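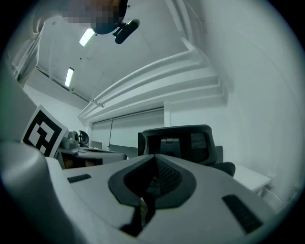 Seite zuletzt geändert am 6. September 2019 | Text: Kinderredaktion Prutitz

Was macht die Decke über uns?

Wenn du in ein Zimmer kommst, schaust du zuerst auf den Tisch, auf die Stühle oder aus dem Fenster. Nach oben schaust du selten. Dabei hängt dort eine Menge! Wir haben einen Raum im Haus Sarkgate besucht und dort den Kopf in den Nacken gelegt.

An der Decke sind zwei helle Leuchten, lang und schmal. Man nennt sie Leuchtstofflampen. In einer solchen Röhre ist ein Gas. Fließt der Strom hindurch, entsteht ein Licht, das unsere Augen nicht sehen können. Innen am Glas klebt aber ein feines Pulver, und dieses Pulver macht daraus weißes Licht. Viele Leute sagen dazu Neonröhre, aber in den meisten ist gar kein Neon.

Neben den Lampen laufen Rohre und Kanäle. Ein Kanal ist hier kein Fluss für Schiffe, er ist ein Weg für die Luft. Durch Kanäle kann frische Luft in die Zimmer kommen und verbrauchte Luft wieder hinaus. In Rohren fließt oft Wasser, in manchen liegen auch Kabel. Von außen kann man das nicht immer erkennen. Im ganzen Haus Sarkgate sind es zusammen fast 115 Meter Rohr, das ist länger als ein Fußballplatz!

Warum sind die Rohre weiß gestrichen? Die Farbe schützt, und auf der weißen Decke fallen sie nicht so stark auf.

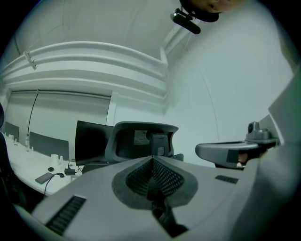
Weiße Balken, eine Säule und ein Rollo vor dem großen Fenster

Balken gehen quer unter einer Decke entlang. In vielen Häusern tragen sie das Gewicht von oben und geben es an die Säulen weiter. Die Säule bringt es dann nach unten bis in den Boden. Probiere es mit einem Lineal und 2 Bechern: Lege das Lineal darüber und stelle ein Spielzeug in die Mitte. Das Lineal ist dein Balken, die Becher sind deine Säulen.

Am Fenster ist noch ein Rollo. Im April, wenn die Sonne tief hereinscheint, kann man es herunterziehen, und am langen weißen Tisch wird niemand geblendet.

Weitere Artikel:
Wie kommt das Wasser in den achten Stock?
Ein Tag in der Farbenfabrik Altier
Warum knarrt eine Treppe?
Zu Besuch im Fenstermuseum Lubis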